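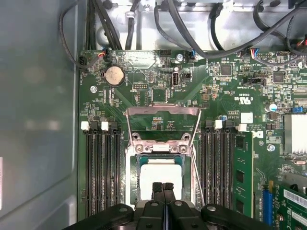

Narrow fingertips vs. vacuum for lifting a CPU out of an open socket

Posted in Grippers and End Effectors by tarn_bench

We are comparing two end effectors for pulling processors from retired desktop boards. One is a Garkura two-finger electric gripper with ridged fingertips, wrist camera mounted so it looks along the fingers. The other is a Sustov vacuum head with a 6 mm cup. Both go on the same arm with the same Cuautle controller.

The board stays in the chassis. A person opens the load plate and the lever before the arm moves in, so the robot only has to lift the processor straight up and put it in a tray. Socket pins must not be touched.

My trouble with the fingers is that once they are down at the socket they cover the lower part of the processor in the wrist view. The upper edge is still visible, but I lose the lower one just when I need it. The memory slots on both sides also limit how far I can open the gripper. The vacuum head has no camera mount yet and I would have to make one.

Is it worth staying with the fingers, or should I move to vacuum now? Budget left is $3,440.

3 replies

mellow_servo

Go vacuum. Fingers are the wrong tool for this.

kd_fixtures

I ran a similar job for a year with a different arm. A few things from that.

Don't try to see the part during the grip. Stop the wrist 118 mm above the board, take one picture, find the corners of the retention frame and the processor, and work out the full path from that picture. Then go down blind at low speed with a force limit. The frame is bare metal and gives a clean edge, but it also throws glare, so put a diffuser on your light. The load plate is standing up when it's open. Add it to your collision model as a box and come in from the side away from the hinge.

On fingers or vacuum: the heat spreader is flat, so a cup will hold it if it's clean. Old thermal paste ruins the seal. We wiped each one with alcohol and let it sit 30 seconds. If you can't add a wipe step, stay with the fingers, but replace the ridged tips. Ridges are good for cables and connectors and bad for a thin edge. We had flat tips ground with a small step to catch the side of the package. Check which sides of your socket have finger notches, and turn the wrist to match.

Whichever one you keep, run the other on the same boards first. We skipped that and ended up arguing over numbers from two different batches.

orrin77

I use the Brundlow soft cup with a Cuautle controller and it works fine. You need the newer firmware or the vacuum switch input reads backwards. Ours came that way in August and I lost a morning to it. Can't help with the camera, mine is fixed overhead.

tarn_bench

Thanks. I'll try the single picture from higher up with the fingers I have, then order flat tips. Does anyone have a drawing for a side camera mount that fits the Sustov head?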